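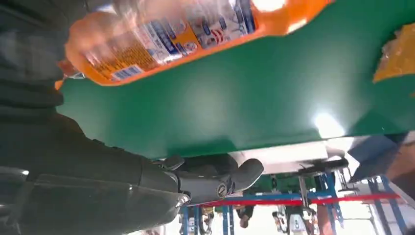 Pushpa Nishad wrote to me after the March session that she stopped reading bottle labels years ago. She buys by color. Orange means orange, she said, and if the liquid is bright enough she assumes it does whatever orange liquids do. I'd like to start with her, as she is more honest than most of us.

(Pause. Ask for hands: who read a label this week, all of it?)

So, bottles. My doubts come in a certain order and I'll stick to it.

First, the color. You can see it through the plastic and it glows when light gets behind it. Fine. What does that tell you about what's inside? Only that somebody wanted it orange. I have asked two suppliers what the dye is for and got the word "freshness" both times. I don't know what to do with that word.

Second, the label. White label, blue print, small blocks of text, a barcode. The barcode gets a clean white box of its own. The text you need in a hurry is squeezed in wherever there's room. Waltraud Kohlhase thinks I'm unfair on this and that rules leave designers no choice. Maybe. I've seen the Plilitik labels and somebody there found room for a very large logo.

(Skip the Plilitik part if we are running late.)

Third, the neck. A narrow neck is sold to us as control. At Firkedbridge we poured from 149 bottles, narrow and wide, and I went in expecting the narrow ones to win easily. They dripped less. People also squeezed them harder and used more. Thierry Moulin ran the same test with fewer people and got a different answer, so please don't quote mine as settled.

Refills – I'll be brief. Brandes says a refill bottle lasts 100 rounds. I would like to meet the person who has done 100 rounds. Mine went cloudy and the label came off long before that, and then I had a bottle of orange something under the sink with no name on it.

(Water. Check the clock.)

Questions people will ask: is clear plastic better? I doubt it. Should you pour into your own jars? Only if you label them, and Pushpa says she won't.

Leave the Clakora handout by the door.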